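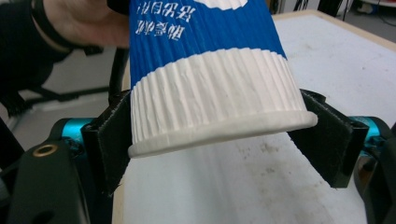

Blue and white paper cup

From: Gilang Rondonuwu
Date: 02/08/2023
Subject: Re: Guided meditation recordings, which ones?

Hello all,

Sorry for the slow reply, I've been at my sister's in Rullstead and her internet comes and goes!

> Has anyone tried the Orkholm recordings? I find it hard to
> settle without a voice to follow, but the ones I've got are
> so syrupy I end up cross. Also, does it matter if I fall
> asleep halfway through?
> Koster

I've had the Orkholm set since December and I do like it (mostly). There are 18 tracks and the man's voice is nice and plain, no harps. Track four is the one on the breath and I must have played it to death by now. The chakra ones didn't do much for me, but my sister swears by them, so do try them yourself.

As for falling asleep, I wouldn't worry. My old teacher used to say you still hear it somewhere. If it bothers you, try sitting up in a hard chair, and do it before supper!

If you want something to read alongside, Faver's book on silent prayer is lovely, though at 459 pages it's a bit of a doorstop. I'd start at page 292, where the actual exercises are, and go back for the theory later. I can lend you mine if you don't mind pencil in the margins.

Warm wishes,
Gilang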